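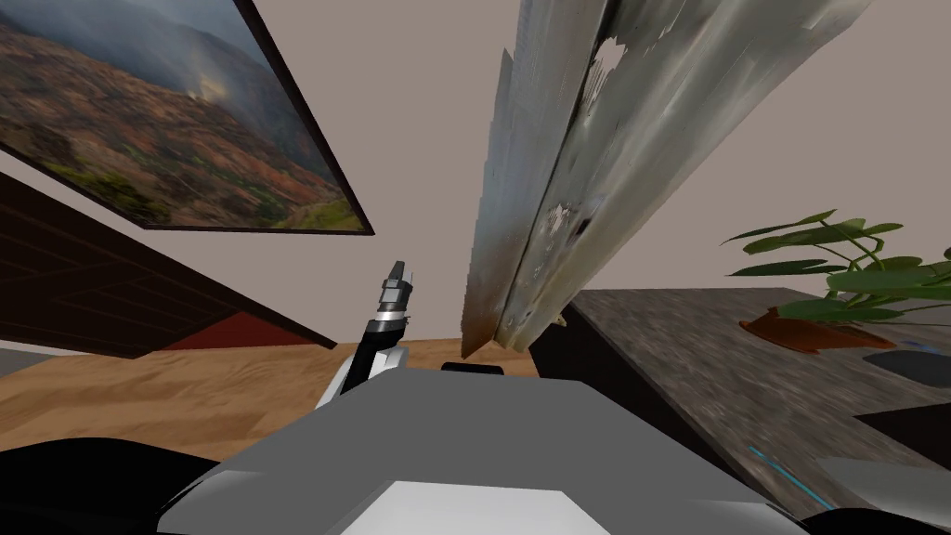 4. Moving your saved passwords to Truso on a new phone

This section is for users who already have Truso on one Android phone and want to continue on another one. If you install Truso for the first time, go back to section 2.

The transfer goes directly from the old phone to the new phone over your Wi-Fi network. A copy of your vault is not stored on the server during the transfer.

Before you start

Both phones must have Truso version 9 or later. You find the version number in Settings, at the bottom of the page. Both phones must be connected to the same Wi-Fi network. Guest networks in hotels and offices often block the connection between two devices, so please use a home network if you can.

Charge the old phone to 50 percent or more. Have your master password ready, because fingerprint unlock is not accepted for this operation.

Caution: Do not delete Truso from the old phone until you have finished step 9. Deleting the app also deletes the vault on that phone.

Steps

1. On the new phone, install Truso from the app store and open it. On the welcome page, tap "I already have a vault".

2. Tap "Move from another phone". The new phone displays a square code. Leave this page open.

3. On the old phone, open Truso and go to Settings, then Vault, then Move vault.

4. Type your master password and tap Continue.

5. Allow the app to use the camera if it asks for it, and scan the code on the new phone.

6. Both phones now show a word of six letters. Compare the two words. If they are the same, tap Confirm on both phones. If they are different, tap Cancel and begin again from step 2.

7. Wait until the progress bar is full. Keep both screens on. A vault with many attached files takes longer than a vault with passwords only.

8. On the new phone, type your master password again. Your entries should appear in the list.

9. Open two or three entries which you know well and check that the user name and the password are correct. Check also one attached file, if you have any.

Note: The code in step 2 is valid for 36 seconds. After this time a new code appears automatically and the old one can not be used.

Setting Truso as the autofill service

The autofill setting does not move together with the vault. On the new phone, open the Android settings and search for "autofill". Choose Truso from the list and confirm. On some phones this setting is under Passwords and accounts.

If you used the Kuddale keyboard extension on the old phone, you must install it separately and connect it again in Settings, then Extensions.

If the transfer stops

Error 23 means that the phones lost the connection. Turn off any VPN on both phones, bring them closer to the router and repeat from step 2. Nothing is lost on the old phone, and the incomplete copy on the new phone is removed the next time you open the app.

If the master password is refused on the new phone, check the keyboard language first. Letters with accents are a frequent reason for this.

Last revised: February 2023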